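3.2 The dish that stays on the table

Before we come to the numbers, we would like to spend a little while on the habit that set this study going. In most of the homes we visited, at least one bowl or dish never really went back to the cupboard. It was used, rinsed, and put down again within arm's reach, and when we asked people why, they tended to laugh and then talk for a good long time. 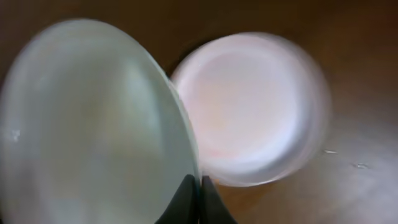
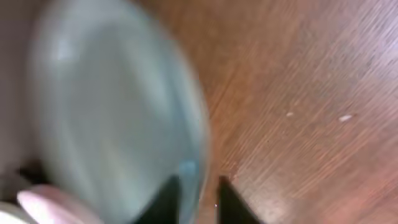
Figure 4. Translucent vessels in pale green and blue-green tones.

Vol. 19, No. 7, p. 464

We had gone to Sadberg expecting to write about recipes. Our first set of questions, drawn up in March, dealt almost entirely with what families cooked and how they had learned to cook it, and we were rather proud of those questions (we had argued over them for weeks!). But people kept drifting away from the food and toward the things it was served in. A grandmother would begin on lentils and finish on the bowl her sister had carried home on a bus, wrapped in two sweaters. After enough of these wanderings we gave in and followed them, and the interview guide was rewritten with a new opening: "Is there a dish you would be sorry to lose?"

In all, 560 households answered that question in writing, and 464 of them named a particular piece. We had guessed that the favorites would be the costly ones, the wedding sets and the good platters kept for company. A few were. Far more often the answer was something plain and a bit worn, bought at the Chaudhary market or passed along by a neighbor who was moving away. Colored glass came up again and again, and so did the soft, cloudy greens and blues that older people in the valley still call "river ware." The name has no clear origin that we could find. Devendra Kandpal, whose notes on household trade in the district we have leaned on throughout this paper, heard it used for any light-colored bowl at all, glass or not, and we have kept to his broad sense of the word.

It is worth saying something here about breakage, which came up in nearly every long conversation. We had worried that asking about lost dishes would make people sad, and sometimes it did. One man in Javport went quiet over a sugar bowl that had been gone since he was a boy. Mostly, though, the stories were told with a good deal of pleasure, and with several relatives correcting each other as they went along. Who dropped it, who hid the pieces, and who was blamed were matters of lively dispute. In 19 of the households the broken pieces had been kept, usually in a drawer or a tin, with no plan to mend them.

Families who had moved to Sadberg from Gristitard gave somewhat different answers. They named fewer pieces from before the move, as one would expect, but they described them in greater detail, down to the feel of the rim against the thumb. Seven of them had gone on to look for a replacement in the shops here and had settled for something close. Two told us that the new bowl had become the dear one in its turn. We take up these replacement pieces in Section 3.3, together with the question of who in the family gets to choose them.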